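## 4. Sorting and Setting Out the Flatware

Welcome to the most satisfying part of the Lukumay home table kit! You've washed everything, the cloth is down, and now you get to see it all come together.

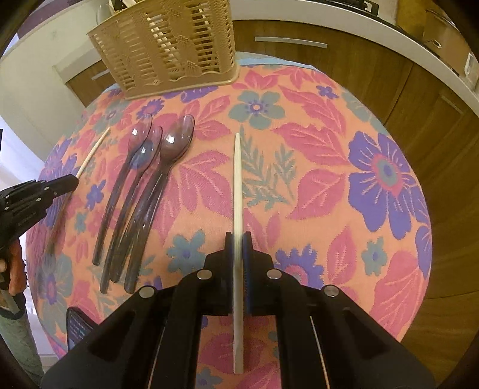 Everything in this section happens at the table, before any plates or bowls come out. Give yourself a clear stretch of time for the first go (the second one flies by, I promise) and put some music on if you like. You'll be making two groups, spoons and chopsticks, and then moving them to the places.

### Before you start

- Spread the cloth so the overhang looks even all the way around. On a round table, walk one full lap and tug as you go.
- Have the Flulley tray within reach, on a chair or side table.
- Dry your hands well. Smoky plastic shows every single fingerprint!

### 4.1 Group the spoons

1. Lay the translucent gray spoons on the left side of the table, bowls pointing away from you.
2. Turn them all the same way up. They'll slide into each other a little at the bowls, and that's fine for now.
3. Put the larger spoons together and the narrower ones together. If you can't tell them apart at a glance, compare the bowls and ignore the handles.
4. Lift each spoon up to the light and check for water spots. Buff with a soft, dry cloth.

**Note:** On a busy floral cloth, see-through plastic picks up the pattern underneath and can be surprisingly hard to spot. Run your palm lightly over the table before you call the group finished. I've found "missing" spoons this way more times than I'd like to admit.

**Caution:** Don't pull nested spoons apart by bending the handles. Hold one bowl in each hand and slide.

### 4.2 Match the chopsticks

1. Pick up one chopstick and stand it upright with the squared end down and the tapered tip up.
2. Stand a second one beside it on the same surface. The tips should come level.
3. Roll each stick slowly between your fingers. Set aside any that wobble.
4. Feel along the tapered end for splinters. A rough tip goes into the spares bag, even if the rest looks perfect.
5. Lay the matched pair down side by side, tips facing the same way as the spoon bowls.

Wooden chopsticks vary quite a bit in color, so match by length first and shade second. Vittoria Testa, who put together the original Skirari layout sheet, likes to pair light with light and dark with dark, and it does look lovely on a patterned cloth!

**Caution:** Always pick chopsticks up by the thick end or the middle. The tips are what goes in someone's mouth.

### 4.3 Move everything to the places

1. Decide where the first guest sits and work clockwise from there.
2. Set one spoon to the right of the place, bowl up, handle toward the edge of the table.
3. Set the chopsticks to the right of the spoon, parallel to it, or across the top of the place if you're using rests.
4. Keep the handles a thumb's width in from the edge so sleeves don't catch them.
5. Step back and look from a standing height. Straighten anything that leans.

Phones, keys and glasses cases have a way of creeping onto the table while you work. Clear them off before step 5, and you'll get a much better look at your spacing.

### 4.4 Larger parties

The same order works for 7 guests or 47. For the bigger number, fill the tray once per table and sort each tableful by itself. The Botel party pack holds 200 spoons and comes with its own sleeve for chopsticks, so you can carry both in one trip.

### If something looks off

**The spoons look cloudy.** Wash again in warm water with a drop of dish soap, rinse, and dry right away.

**One chopstick left over.** Check under the folds of the cloth, then the tray. Still single? Save it for the spares bag.

**The layout leans to one side.** Start from the place opposite the first guest and adjust back toward it.

Questions about the layout sheet go to Onyekachi Adeyemi, whose contact details are inside the back cover. Continue to Section 5, Bowls and Plates.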